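We use cookies to remember your settings. By staying on this page you accept them. OK

Wajid Ghauri bought the Usmani coupe in October, when the price had fallen to 3552 and the seller was tired of it. It had 325 horsepower, on paper. On the road to Wirthorpe it felt like fewer. 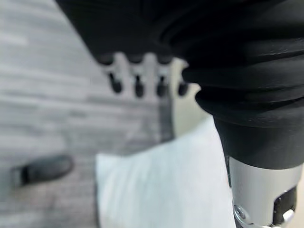

He drove it only at night. The second gear was stiff, so he learned to go from first to third, and the engine complained for a moment and then forgave him. His father had done the same with the old Pamier, all the way up the Fultach pass, with two children asleep in the back.

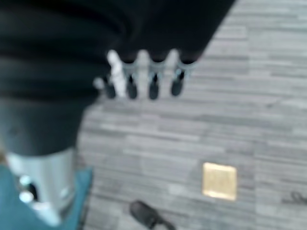
Lena asked him on the phone if he was going to sell it before the snow. She said that a car with no second gear was a car for flat countries.

"Maybe in spring," he said.
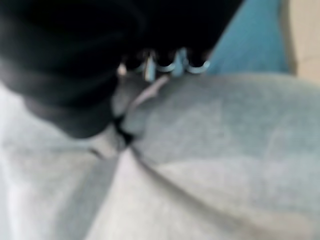 The next evening he filled the tank and took the pass. At kilometer 46 the road became steep, and he put his hand on the lever and pushed, slowly, as one pushes a door in a house where people sleep. It went in. He stayed in second until the top - much longer than he needed to.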